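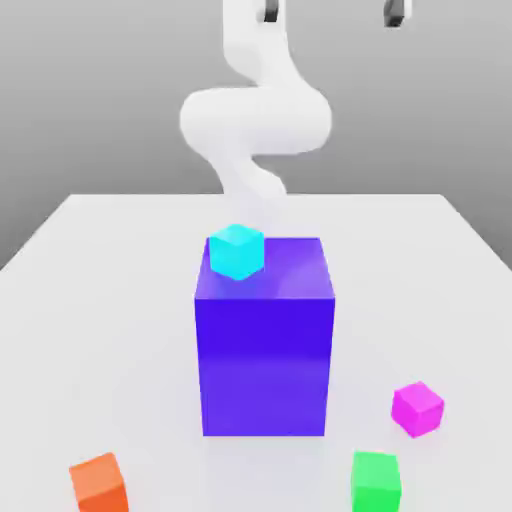 What does Musadden make?

We write planning software for robot arms, the part that sits between "pick that up" and the motors and works out how to get there without knocking anything over.

Rahel Riedl and Yeison Yupanqui started the company after five years of sharing a desk at Lidari, where they looked after motion control for packing lines and spent far too many evenings arguing (fondly!) about how an arm ought to reach round a tall box to get at something small. That argument became our first planner, Jirkell, and we are still very attached to it, even though hardly a line of the original code is left.

There are nine of us now. Rahel leads planning, Yeison leads perception, and the rest of us move between the two as the work needs it. Every change to Jirkell goes through 1383 simulated tasks overnight, most of them nothing grander than coloured cubes, a block or two and a table, and we read through the failures together at half past nine with a pot of tea - it is a slow way to start the morning and we wouldn't swap it.

Our second tool, Escobar, grew out of those mornings. It lets you replay a plan step by step and see which paths the planner threw away, and customers kept asking for it until we tidied it up and gave it a proper manual.

We take on students each October and are always glad of a letter from anyone who likes this sort of problem.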